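Pullon Road Set, version 6

Pullon is a collection of short driving clips, made for training a model that predicts steering and speed from a forward view. We recorded it from an ordinary passenger car on public roads near Plollham. This card tells what is inside, and what you should check before you use it.

Contents
The set has 2100 clips. Every clip is 22 seconds long and comes with steering angle, speed and brake signal. A person was driving in all of them. The clips are divided by route, so that the same street does not appear in both training and test parts. 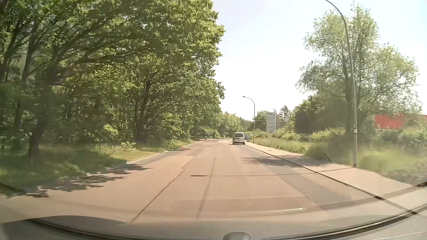 Sample view, daylight, road without painted lane markings.

Many roads in the set look like this one. A joint in the concrete can be taken for a lane line, and the shadow of a lamp post lies partway across the road like a stop line. Our first model was confused by both. Please do not remove such clips when you clean the data. The windscreen also gives reflections in strong light, and we left them in.

Labels
Other vehicles are labelled also when they are partly hidden. Shadows have no label. The road edge is drawn at the kerb where a kerb exists.

Known problems
Night driving is missing. Rain is found on 5 routes only. We plan to add more in August.

Contact
Hendrik Buthelezi (recording), Vernon Gill (labels), Pillaneo
Last changed: May 2, 2026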